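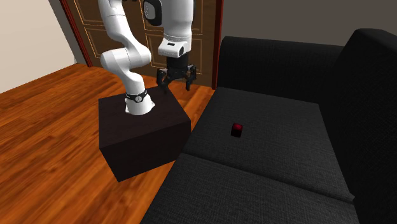 Driveline Technician – tailshafts and differentials
Mirnley Driveline, Clollamum
Full time, permanent. Start in November or by arrangement.

Mirnley Driveline builds, shortens, repairs and balances tailshafts, and rebuilds differentials for road cars, utes, four-wheel drives, light trucks and club-level race cars. Most of our work comes through the door from other workshops, with the rest from private owners who have swapped an engine or gearbox and found the old shaft no longer fits. We have been at the same address on Chacko Road for more than 12 years.

We need a second person on the differential bench who can also take a share of the tailshaft work when it is busy. You would report to Vilgot Lie, the workshop manager, and work next to Justinas Org, who does most of our balancing.

The work

Strip, inspect and rebuild front and rear differentials, both drop-out centres and housings with integral carriers.

Set pinion depth, preload and backlash, take contact patterns and record them on the job sheet. We keep the pattern tape with the sheet.

Fit limited slip and locking centres, including the Posness plate-type LSD that we stock for several common rear axles. Shim and pack set-up is done here before the unit goes back to the customer.

Measure up for custom tailshafts from the car or from a customer's drawing. Some customers send a sketch with two numbers on it and no mention of where they measured from, so you will need to be comfortable ringing them back.

Cut, jig and weld tube to yokes, check run-out and hand over for balancing.

Replace universal joints, centre bearings, slip yokes and CV joints.

Remove and refit shafts and diffs on the hoist. This is a smaller part of the job, as a lot of what we see arrives on a pallet or in the back of a ute.

Write up what you found and what you fitted in words that the front counter can read out to a customer.

What you need

A trade certificate in light or heavy vehicle mechanical, or in fitting and machining. If you qualified overseas, send a copy of your papers and any skills assessment you have had done.

Time spent setting up crown wheels and pinions from bare housings. Changing complete centres is useful background but it is not enough for this role.

Confident use of dial indicators, micrometers and an inch-pound torque wrench.

A current manual driver licence. Customer cars get road tested before and after work.

The right to work in Australia.

Good to have

MIG or TIG welding on tube. You will be asked to do a test piece if you say you can weld, and we can train you if you can't.

Lathe work. We machine our own spacers and some adaptor flanges.

Any experience with older imperial axles. Parts books for these are on the shelf in the office and a fair few of them are out of date.

An interest in motorsport is fine but is not required. We don't do trackside support.

Hours and pay

The workshop opens at 8 am and the standard day is 8 hours, with paid overtime by agreement. We close over Christmas and ask that most annual leave is taken then, but other dates can be arranged with notice.

Pay is above award and depends on experience. We will give you a figure at the interview, before you come in for the trial day. The trial day is paid.

Boots, overalls and safety glasses are supplied, and overalls are laundered. You bring your own hand tools. Presses, pullers, setting gauges and anything diff-specific belong to the shop. There is a tool allowance paid once a year.

The job involves lifting, bending and standing for most of the day. There is a jib crane over the diff bench and a trolley for housings, and we expect both to be used. Please tell us about any injury or condition that affects lifting so we can talk about how the bench is set up.

Training

For the first few weeks you will work from jobs Vilgot picks out, starting with common rear centres. Your set-ups will be checked before assembly is signed off. Everyone's are, including his. After that you will be allocated work from the board like the rest of the floor.

If you want to learn balancing, Justinas can show you once you have settled in. It takes a while to get good at and there is no pressure to take it on.

How to apply

Send a resume and a short note to Sharada Pillai in the office, by email or by post, or drop it in at the counter. In the note, please tell us:

– which axles you have set up yourself, and how recently
– whether you have welded tailshaft tube
– what notice you have to give

Names of two referees are enough at this stage. We won't ring them without checking with you first, and we won't contact your current employer unless you ask us to.

If you have questions about the work itself, ring the workshop and ask for Vilgot. Late afternoon is best – mornings are taken up with deliveries and trade pick-ups. Questions about pay, leave or visas go to Sharada.

Interviews are held at the workshop and take less than an hour, including a look around the floor. Everyone who applies will get a reply. The ad will stay up until the position is filled.

No agencies, please.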